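Kitchen and hall. Power was back before breakfast, so I did the refrigerator first. Two shelves out, washed, dried, back in. The door seal has a flat spot near the top hinge. It closes if pushed -- it does not close by itself. I will try warming the rubber before I order a new one.

Boxes next. The movers' sheet says 13 for the hall and I am not opening any of them until the shelving in the next room is sorted. Reference on the sheet is 2479, written on the inside cover of this book as well. Ornari still wants 312 for the second trip. I have asked for it itemized.

The dining chair stays in its plastic. The paint in the hall needs another coat and I don't want to wipe down upholstery twice.

Checked the range hood on low and high. High rattles. Filter goes in hot water and dish soap overnight, then I'll try it again. The notes on the white cabinets stay up for now, as I have not copied the measurements into one list yet.
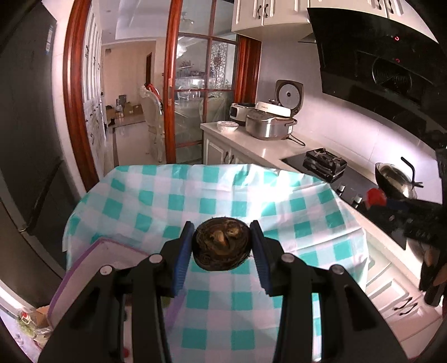

**Stanthorpe, 12/04/2021**

The nest is the only thing I put on the table that had no place assigned to it. Twigs and dried grass, dark brown, with something lighter in the middle. It weighs next to nothing and sheds if handled by the rim. It needs a lidded box, shallow, with tissue under it and none on top.

The checkered cloth is too long for this table and the folds catch on my knees. Hem it or fold it double. Folding is quicker.

Left for tomorrow: hood filter, refrigerator seal, cabinet measurements, reply to Ornari. Buy tissue paper and one more roll of tape.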